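Three months with the Drisley cable sleeve kit, and I'm keeping it! We run one counter robot at Groldale, and loose cables were eating my setup time.

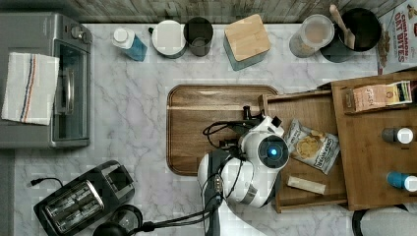 Cables looped over the robot, cutting board underneath.

Swapping clips took me 3 tries (the instructions are awful).

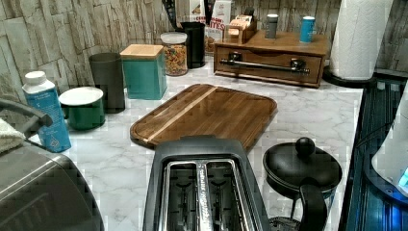

My Stolter clips cost less but popped off whenever I re-homed the arm. Drisley's hold. I still park the kettle and toaster along the near edge and check cable slack over the cutting board before every run.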